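Search tickets Search Advanced

Stalmont Robotics Club – build and support log
Ticket 125: Arm stalls and drops items during the laundry task
Status: Solved (leaving open for comments)
Project: Bedberg
Opened by: software team

What we were trying to do

Our challenge this semester is sorting a small pile of laundry. The arm has to pick up soft things, tell a mesh bag from a garment, and put each one in the right bin. We love this task! Boxes and cubes are easy by comparison. Cloth changes shape every time you touch it, and every run is a little bit different.

What went wrong

The arm would reach the pile fine, close on something, start to lift, and then stop dead with a "grip effort exceeded" message. Other times it lifted and the item slid out halfway to the bin. We had 8 good picks out of 19 tries on the first afternoon, and the bad ones were a mix of both problems, which made it hard to know where to start.

Setup

Arm controller: Gamage board, the older one from the cabinet
Gripper: two-finger, printed fingers, club design
Software: Drostuvari branch, pulled at the start of the month
Wrist camera: on, streaming to the laptop

Log

Entry 1. Power-cycled everything and ran the homing routine twice. No change. Checked the cables at the wrist by wiggling each one while the arm held still. All solid.

Entry 2. Swapped the power supply with the one from the drive base team (thank you, you can have it back now). Same message, same spot in the lift. So power is ruled out, and that was my favorite theory.

Entry 3. Turned on full logging and watched the effort number live. With the gripper closing on nothing, it sits low and steady. With a folded dish towel it climbs slowly and levels off. With the mesh bag it climbs, dips, and then jumps straight past the limit. That dip was the first real clue and I got way too excited about it in the lab.

Entry 4. Looked up where the limit is set. The config file said 400 and the startup script said something else. The script wins, because it loads last! We had been editing the config for a week and none of our edits were doing anything. Deleted the line in the script, restarted, and the value we wanted finally showed up on the board.

Entry 5. Ran the picks again with the right limit. The stalls were gone. The drops were still there, so it really was two separate problems – please keep that in mind if you have a ticket that seems to make no sense.

Entry 6. Worked on the drops. Slowed the close speed by half and added a short wait before the lift. Better on the bag, no difference on the thin stuff. The software was deciding the grip was done as soon as the effort went up at all, and with something soft that happens long before you have a decent hold.

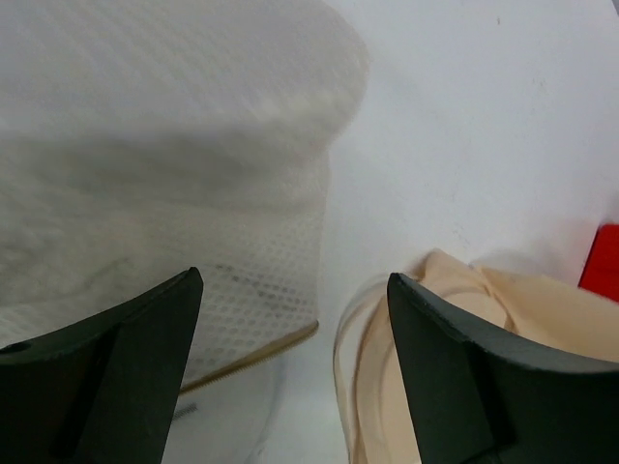 Entry 7. Changed the check so it looks at finger position as well as effort. The fingers now have to stop moving for a moment before the grip counts. It is maybe ten lines of code and I'm really proud of them. We also moved the approach point a little lower so the fingers come in under the folds before they close.

Entry 8. Full test with the new check. Almost every pick made it to the bin, and the ones that failed were missed grabs, with nothing dropped on the way over. The whole room cheered on the first clean set.

The fix, short version

1. Remove the effort limit from the startup script. Set it only in the config file.
2. Restart the board and read the value back before you run anything.
3. Use the new grip check (effort plus position). It's merged into the Drostuvari branch.
4. Keep the close speed at half for anything made of cloth.

Still to do

The arm sometimes goes for two items when they are lying next to each other. I think that belongs in its own ticket, since it's a camera question and not a grip question. If anyone on the vision side wants to pair up on it, I'm in the lab most days after 4 and would love the company.

I also want to try rubber pads on the fingertips. If you have a scrap of something grippy, leave it in the Bedberg bin with a note on it.

6 comments 14 people found this helpful

Contact the lab desk | © Stalmont Robotics Club | Back to top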